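Locker Room Makeover, Part Two: The Gray Wall

Posted November 2, 2018

Hi again! If you read the first part you already know I got way too attached to a bank of old metal lockers, and that my co-op on Valderrama Street let me have a go at the changing room they live in. The swimmers had been complaining about the sticky doors for ages (fair enough, mine used to take two hands and a bad word), so I spent a good chunk of the fall in there with a rag, a can of spray lube and the radio on. Fredy Ccori lent me his good screwdrivers and has been very patient about getting them back.

I haven't got pictures of every stage, so I'm filling in the gaps as I go.

The doors

I went back and forth on the color for weeks. Everybody had an opinion! There was a loud vote for teal, and I did bring home a sample pot from Grundon, but in the end I left the pale gray alone. It goes with everything, and I like the slotted vents better when they aren't gummed up with paint.

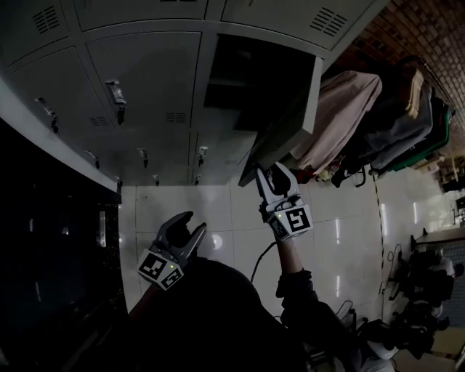
One door open, with the little latches hanging along the others. I love those latches way more than a grown woman should. The big silver one is my favorite.

The insides

Not glamorous. I vacuumed every compartment, then wiped them down twice, and the lost property pile included 3 single flip-flops and a library card for somebody who moved away years back. If you're missing goggles, come find me, the box is by the front desk until December.

Still to do

Number plates! I ordered a set of 18 from Tronditz and they sent me the wrong size, so those are going back. I also want a long bench down the opposite wall, and Drodari has a nice one if I can talk the others into it. I'll put up more photos once the plates are on. Bring your own padlock in the meantime, please, and keep the spare key somewhere that isn't my mailbox.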